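Flolberg Service Desk: Incident Record
Subject: Duplicate and missing line items on imported consignment invoices, Tralleck accounts module
Status: Resolved, monitoring
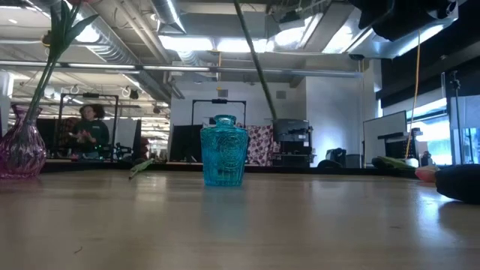

Summary of incident

The Bodlow office reported that invoices imported from the Cuervo order system into the Tralleck accounts module did not agree with the original orders. Certain glassware lines appeared twice on the customer invoice, while others were absent altogether. The invoice totals were calculated from the imported lines and were therefore also incorrect.

The fault was logged by Deisy Bedoya, Accounts Receivable, after a retail customer queried a charge for a second carton of bottle vases that had not been ordered. The incident was assigned Priority 2. Order entry, stock control and payroll were not affected.

Environment

Order system: Cuervo, head office server
Accounts module: Tralleck, Bodlow office server
Transfer method: overnight batch file, comma delimited, one file per warehouse
Last change before incident: extension of the product description field in Cuervo, completed in February

Symptoms reported

Line items duplicated on invoices containing products from the decorative glass range.
Final line of some invoices missing.
Import log shows "Completed" with no warnings.
Reprinting the invoice produces the same result.
Deleting the batch and importing it again produces the same result.

Initial response

The user was advised to place all unsent glassware invoices on hold and to continue processing other product ranges as normal. Invoices already posted to customers were to be left unaltered in the ledger until the cause was known, so that a proper audit trail could be maintained.

Service Desk requested the following from the Bodlow office: the batch file as received, a copy of the import log, the original order printed from Cuervo, and the invoice printed from Tralleck. All four were received the same afternoon. The batch file had been opened and saved in a spreadsheet program before it was forwarded, and a clean copy was obtained from the server instead.

Investigation

Step 1. Printer and display faults were considered first. The invoice was viewed on screen at head office and the duplicated lines were present in the ledger record. Printing was ruled out.

Step 2. The batch was imported into the test company on the head office copy of Tralleck. The fault was reproduced. The Bodlow server and its network connection were ruled out.

Step 3. The order records in Cuervo were compared with the clean batch file. Every order line was present once only, in the correct sequence. The export was therefore complete, and attention was turned to the import routine.

Step 4. Affected and unaffected lines were compared. All duplicated lines carried long product descriptions. Descriptions in the decorative glass range give colour, shape, finish and carton quantity in a single field, and several of them had been lengthened after the February change. Lines with short descriptions were imported correctly unless they fell at the end of an invoice.

Step 5. The import template was inspected. It still specified the former description length. Where a description ran past that length, the remainder was read as the start of a new line, and the routine filled the blank product code with the code from the line before. The line count in the invoice header was then reached early, and the last genuine line was discarded.

Step 6. The template was amended in the test company and the same batch imported once more. All invoices agreed with the orders.

Cause

The description field was extended in Cuervo without a corresponding change to the Tralleck import template. The change request listed the stock enquiry screen and the picking slip as dependent items. The accounts import was omitted from that list.

Resolution

The amended template was installed on the Bodlow server on 23/03/2001, after close of business. The held batches were deleted and imported again. Deisy Bedoya checked 16 invoices against the original orders the following morning and confirmed that product codes, quantities and totals were correct.

Invoices previously posted in error are to be corrected by credit note and reissue. They must not be edited in the ledger. Accounts Receivable will write to each affected customer, enclosing the credit note and the replacement invoice together.

Further actions

1. Change Control to add the Tralleck import template to the list of dependent items for any alteration to Cuervo product fields. Owner: Systems.
2. Import routine to reject any line with a blank product code and to record the rejection in the log. Owner: Systems. Awaiting programmer time.
3. Product descriptions to be kept to the approved format until action 2 is complete. Owner: Merchandise.
4. Batches of more than 1,000 lines to be split before import, in accordance with the existing procedure. This was not a factor in the present incident but was found not to be followed at Bodlow.

User comments

"Held invoices have all gone out. I have 3 credit notes still waiting on a manager's signature. Please leave the ticket open until they are posted." D. Bedoya

Service Desk note

Request accepted. The ticket will remain at Resolved, monitoring, and will be closed on advice from Accounts Receivable. Any recurrence should be reported against this record and not logged as a new incident. Please supply the batch file directly from the server folder, unopened.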